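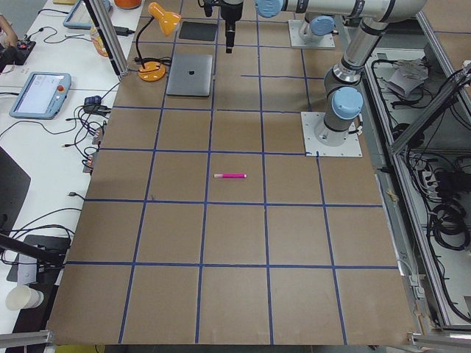
Marker board: pink marker in a taped square

2 min read

Search checklists Go

Marker board checklist, Stemier workroom

Tape lines -- OK. Dark blue, easy to follow, lovely straight work!
Cardboard top -- OK. Faint scuffs, nothing to catch a sleeve on. Report any tear over 6 mm.
Front half clear -- OK. Great to see so much open cardboard.
Marker -- OK. One pink, white end cap. Spares live in drawer 8.
Laptop -- OK. Lid closed, well back from the marker.
Lamp -- Recheck. I love that orange shade, but please test the neck for droop.

Next check: August, sheet 342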